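Textiles in the Home, session 4: cotton, linen and why sheets crease

Handout, 3 June 2025

Right, on to bedding. Last time we got as far as yarn, and I promised I'd do weave this week, so let's get that out of the way first.

A plain weave goes over one, under one, all the way across. A sateen goes over several and under one, which leaves long stretches of yarn lying on the surface. Those long stretches are called floats, and they're what gives sateen its soft shine. They also snag more easily, so if you've got a cat, think hard before you spend the money! Percale is a plain weave with fine yarns packed closely together. It feels crisp and a bit cool when you first get in, and I love it, but plenty of you told me in February that it feels like sleeping in an envelope.

Thread count. I get asked about this every single year. It's the number of threads in a square inch, both directions added together. The Zastby percale in the sample box is 215 and the Nemico sateen says 597 on the packet. Feel them both before you decide which is "better". Some makers twist several thin strands into one yarn and then count every strand, so a huge number on a label may tell you very little about the cloth. Look at the fibre first (long staple cotton makes a smoother, stronger yarn) and the number second.

Now creasing. Cotton and linen are both mostly cellulose, and the long molecules in cellulose are held together by weak bonds. Bend the fibre and some of those bonds let go, then form again in the bent position, and there's your crease. Water makes it all happen more easily, which is why a sheet left balled up in the machine overnight comes out looking like a road map. It's also why steam from the iron gets the creases out again – same trick, only with the fibre held flat this time.

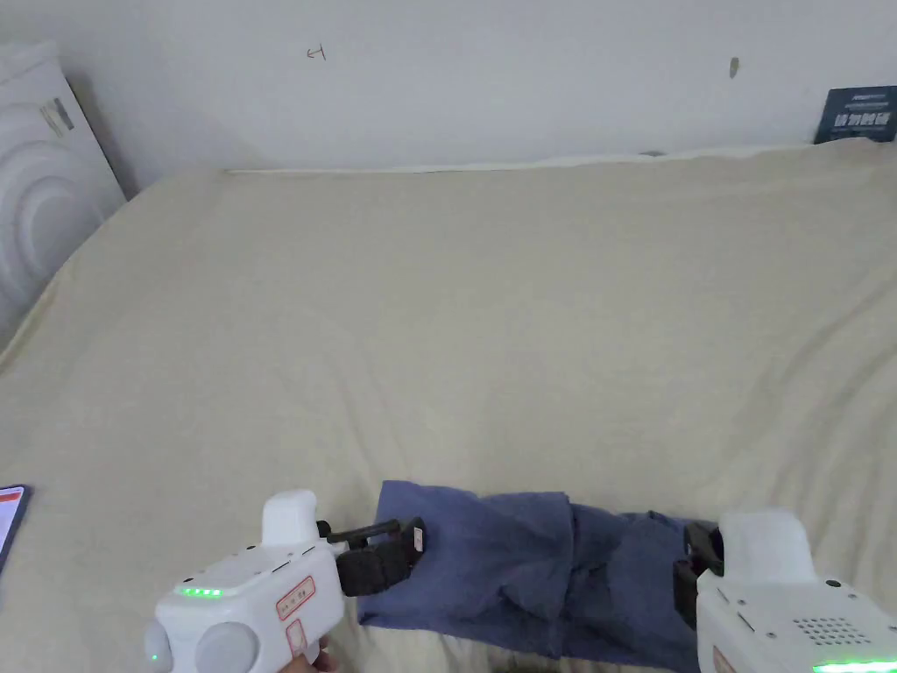
Linen creases worst of all, as its fibres are stiff and have very little spring in them. Polyester hardly bothers. Blends sit somewhere between the two, and "easy care" cotton has usually had a resin finish that ties the molecules together so they can't slide about. The finish does cost you some strength, and it fades with washing.

For the practical, bring one piece of old cotton sheeting, pillowcase size or so. We'll wet half of it, fold it, leave it under the Katsaros press weights for 90 minutes and compare it with the dry half. Write down what you expect before we start, please.

Reading: the chapter on finishes in the Grollex booklet. Skip the dyeing section, we'll do that in session 6.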